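Kumotitz: the tennis ball picker, gallery page
Leobardo Ocampo, shared workshop notes, November 9, 2018
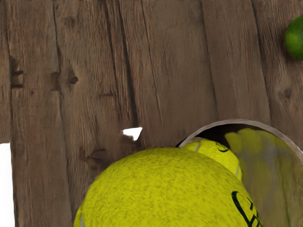

I said in August that I would believe in this build when it put a ball back in its tube three times running, with Ximena out of the room. I am still waiting. Kumotitz is the arm Ximena Cortés and I have been putting together on the end bench, and before we let it near anything that can be dropped we are running it in simulation. She thinks that is progress. I think it is a very good way of feeling busy, and I have told her so.

The still at the top of the page is from the simulator. Tennis balls, a clear tube on its side, old planks underneath and a lime up in the corner. I'll grant that the felt looks right. The planks have white gaps where there ought to be wood, and I don't much trust the rest of a world that has holes in its table.

The tube bothers me more. Looking through the side, the ball is a yellow smear, and the arm has to decide where that smear begins and ends. Ximena says the blur is fair, as real plastic goes cloudy too. Perhaps. Ours was cloudy long before we started and it never went cloudy that evenly.

One ball is sitting right in the mouth of the tube with another in front of it. If you wanted to flatter the arm you would never set it up like that, so full marks to her for not cheating.

Numbers, for those who keep asking. We ran 2000 tries over one night and Ximena went through 200 of them by eye. She threw out 15 where the software claimed a clean pick and the ball had gone through the tube wall like a ghost. I would like to know what is in the ones she didn't look at.

Next job is the real gripper, which still has the Pundlow servo that hums when it is told to hold still. Ximena wants to swap it for a Lustum. I want to see the cheap one fail first, on a real ball, on our own bench, before we spend any more.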